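From: Siiri Krūmiņa
To: hall-acoustics list
Date: 16 Apr 2019
Subject: Re: Flutter echo in the Gandilham room, panel placement

Trevor Sutherland wrote:

> The clap test in the small room still gives a distinct zing between the
> two long walls. I have moved the four absorbers from the ceiling to the
> east wall with no change that I can hear. Before I order more, is there
> any point in going thicker? The supplier in Clendberg has the same
> fabric in a 90 mm core. Also, does floor covering count for anything? I
> was told carpet would fix it.
>
> Trevor

Trevor,

Thicker is worth having, but placement comes first. Flutter between parallel walls is mostly a mid and high frequency effect, and your existing panels already absorb well in that range. If you still hear it with four panels on the east wall, the likely cause is that they are bunched together and leave a long run of bare plasterboard facing bare plasterboard. Spread them out at ear height, then put any new ones on the west wall, staggered so that each panel faces a gap. You do not need to treat both sides of the same reflection path.

The 90 mm core will help lower down, where the room is probably boomy. Mount it off the wall on battens if you have the depth. An air gap behind a porous absorber costs nothing and extends its useful range downward.

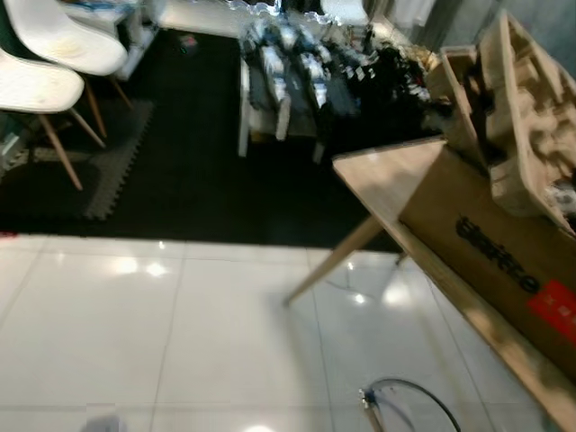
On carpet: it will not fix this. The path you are hearing is horizontal and hardly touches the floor. Carpet on slab absorbs the top end and very little else, so a room with carpet and bare walls tends to sound dull and still ring. Līga Vanags had the same result at Flernham, where the carpet went in first and the wall panels had to be bought anyway.

Could you take some proper measurements before ordering? Claps are fine for finding the problem but poor for comparing before and after. What I would like to see:

Source in a corner, microphone at 6 positions, none closer than a metre to any surface. Sine sweep, not balloons. Leave the doors as they are in normal use and note which ones were open. Report T20 in octave bands from 125 Hz up, and keep the impulse responses. Flutter shows up as evenly spaced spikes in the first part of the decay, and the spacing gives you the distance between the offending surfaces. At 17 ms per round trip you would be looking at a path a little under three metres each way, which you can check with a tape.

If the spacing doesn't match the long walls, look at the door recess and the glazing before you blame anything else.

Vasco Gouveia has a spreadsheet that takes the exported responses and plots the bands side by side. The version in the archive has an error in the 250 Hz column, so ask him for the current one.

One correction to my message last week: I gave the room volume as 171 cubic metres. That was the figure with the storage bay included. If the bay is closed off by the sliding door, please use the smaller volume from Nigel Whitlock's drawing in any Sabine estimate, otherwise the predicted times will come out too long.

Results in any format are fine. I am away for the first part of May but will read the list.

Siiri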